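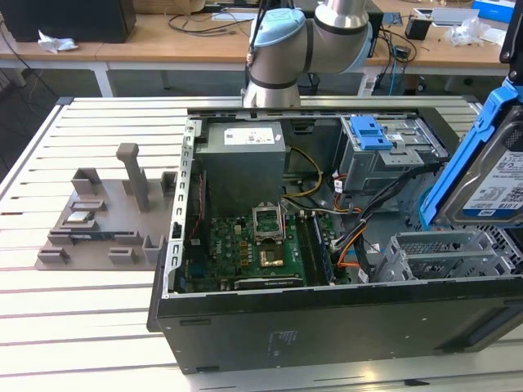 4.2 Finger comparison on the disassembly cell

We compared two finger designs, the flat Pimlow pad and the notched Stolla finger, on the removal and placing of parts from a used desktop computer. Both were run with the same Etis controller and the same force limit, and no settings were changed between designs. The case lay on its side with the cover off, and a parts fixture stood to its left. Three parts were handled: the hard drive, the memory module and the processor (Figure 4). 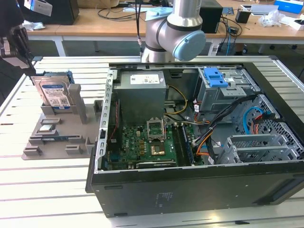 Figure 4. Work cell with the open case, the parts fixture to its left and the arm behind the table.

A total of 428 attempts were logged. Nelly Usuga labelled each one from the video without knowing which finger was fitted. An attempt was counted as failed if the part slipped, if the force limit was reached, or if the operator had to step in.

Most of the difference between the designs came from the hard drive. The flat pad let the drive turn in the grasp when it was held near one end, and 7 of these attempts ended at the force limit. The notched finger held its angle better but needed a closer approach - a drawback near the cables, where clearance is small. On the memory module the two behaved alike. Ríos cameras were used throughout, and their colour balance was fixed before the first run.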